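Tenants' group questions Huvix claims on Climthorpe water meters

27 July 2024
By Valquíria Guimarães

The Climthorpe Renters' Association is asking the district to hold off on its contract with Huvix until the company shows how it worked out its promised savings. Huvix says its smart water meters will cut household bills by 20 per cent. The association has read the proposal twice and can't find a calculation behind that number.

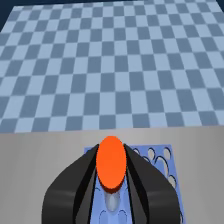
What was promised

Under the plan, 3000 rental units would get new meters at no upfront charge. A monthly service fee would follow, and the proposal leaves its amount blank. Landlords could pass the fee on to tenants.

"We're told the fee will be modest," said Valquíria Guimarães, spokesperson for the association. "We'd like to see it in dollars before anyone signs."
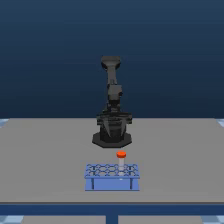 CLIMTHORPE, April – The first public meeting on the meters ran for less than an hour, and questions from the floor were limited to 3. Two were about parking during installation. The third, on billing errors, was taken on notice and has not been answered.

Huvix pointed to its earlier work in Geltov as proof the system performs. The summary it handed out covers 8 buildings – all of them owner-occupied – and leaves out the summer months.
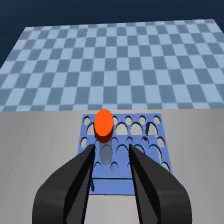

Checkered floor and grey table, computer rendering.

The association is not against metering. Some members have paid a flat rate for years and suspect they are covering a neighbour's leaks. They would still like a second opinion, and have asked that Xaba, the other bidder, have its figures published alongside.

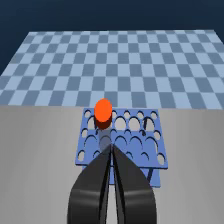 What the association wants

- The service fee, in writing, with any yearly increase
- Full Geltov results, including summer
- A named office for billing disputes
- A second public meeting with no cap on questions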